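Flatasico Wrist Kit: Three Weeks of Recording on a Tabletop

Product reviews – Data collection hardware

The Flatasico wrist kit is a small camera, a mounting bracket, a foot pedal and a recording program, sold together to people who want to gather demonstrations for a learned grasping policy. It goes on at the gripper, so the camera travels with the fingers. We bought ours in March at the regular price and used it for three weeks on a two-finger arm. Before that we had been using the Custano recorder, and most of the comparisons in this review are with that one.

Setup

Fitting the bracket took less than an hour. It comes with two sets of screws, and the longer set was right for our arm. The cable clips are too weak. One let go on the first morning and the cable rubbed against the elbow joint until we taped it down. Custano uses a screw-down clip for the same job and it has never come loose.

The calibration routine asks for a printed board and 40 poses. It tells you when a pose is too close to one you have already given it, and this saves time. We calibrated once at the start and once more after the bracket took a knock. The second result was close enough to the first that we could have skipped it.

Recording

You press the pedal to start an episode and press it again to end it. A long press throws the episode away. After the first day the operator no longer had to think about it. The pedal is heavy enough to stay put on a hard floor but slides on carpet.

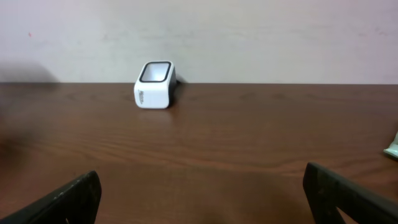 Field of view is the main thing to get right on a wrist camera, and Flatasico has chosen a sensible one. Both fingers stay in view at the bottom of the picture, and there is still plenty of table ahead of them for the operator to plan the approach. At the start of an episode like this one, the small white device near the wall is fully visible, a little left of the gap between the fingers, and its open top with the black rim is easy to make out. The pale green thing at the right edge is a different matter, with only a sliver of it showing. If your task needs both items in view from the first moment, back the arm off before you press the pedal. We added a line about this to our operator sheet.

Exposure is automatic by default. It did well on the brown wood and the pale wall together. You can lock it from the settings page, and for training data I would lock it, as the automatic setting drifts when a large object comes close to the lens.

The fingers are slightly soft because the focus is fixed farther out. I don't mind this. The policy needs to know where the fingertips are, and soft edges have been good enough for ours.

Picking up packaging

We recorded rigid items first and then moved on to bags and wrappers, which are harder for the arm and harder for the camera. A bag changes shape every time it is handled, so you need many more examples of it than you do of a box. Our set ended up with 74 episodes of bags alone, and I would like to have double that. 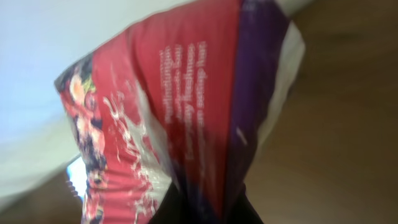 Page 2 of 3

Motion blur is the weak point of the kit. With a crumpled snack bag held up close to the lens, the red panel and the purple stripe come through clearly as areas of color, but most of the white print is smeared. I can pick out what looks like "Everyday freshness" and not much else. For a grasping policy this may not matter, as the outline and the creases are still there. For anything that has to read a label, frames like this are no use, and you will need to slow the arm down or filter them out afterward.

The kit does have a short-exposure mode. It cuts the blur and adds a lot of noise unless the room is bright. We tried it with an extra lamp and the shiny packaging then gave us glare, so we went back to the normal mode and asked the operators to move more slowly. Episodes got longer but fewer were thrown out.

Software

The recording program runs on Linux only. It writes one folder per episode, with the video, the joint positions and a small text file for notes. Export to the Tsang format worked the first time. Export to Zosau failed on any episode with an empty note, and the error message did not say so. Typing a single character in the note field gets around it.

Playback is good. You can step through an episode with the arrow keys, mark a start and an end, and save the trimmed version beside the original. There is no way to trim a batch, and no search across notes. With Custano you get both – and that is the one reason I might have stayed with it.

The program crashed twice in three weeks. Both times the episode in progress was lost and everything before it was intact.

What is in the box

Camera, bracket, two screw sets, foot pedal, cable, four clips, calibration board on card. No spare cable. The connector at the camera end is an odd size, so order a second one with the kit.

Continue to page 3: Pricing and score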